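Reheating dinner rolls in a countertop toaster oven

Firouzeh Yazdani
Our residence kitchen serves 40 people on Sunday evenings, and glazed rolls are left over each week. When they are warmed in the toaster oven, the crust hardens before the center is ready. Please advise on a suitable setting and rack position.

Wosten
Preheat the oven to 300 degrees and place the rolls directly on the wire rack, with space between them. Cover them loosely with foil for the first five minutes, then remove it for the last two. Rolls with a glossy crust darken quickly — the sugar or egg in the glaze is usually responsible — and should not be left unattended. Frozen rolls should be thawed in advance.

Bekex
We just use the microwave. Wrap in a damp paper towel, 13 seconds.

Varum
The microwave method is acceptable for a single roll to be eaten at once, but the crust will soften. I would support the first reply, with one addition: lower the door completely before loading or unloading, and keep hands clear of the rack. Metal tongs are preferable to plastic ones.

Related topics
Cleaning baked-on crumbs from a wire rack
Dial markings worn off: how to set the temperature
Storing bread in July humidity

This site uses cookies. By continuing to browse, you accept our cookie notice. 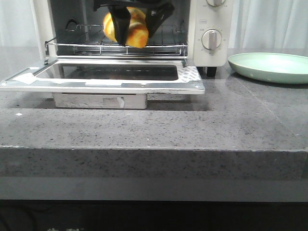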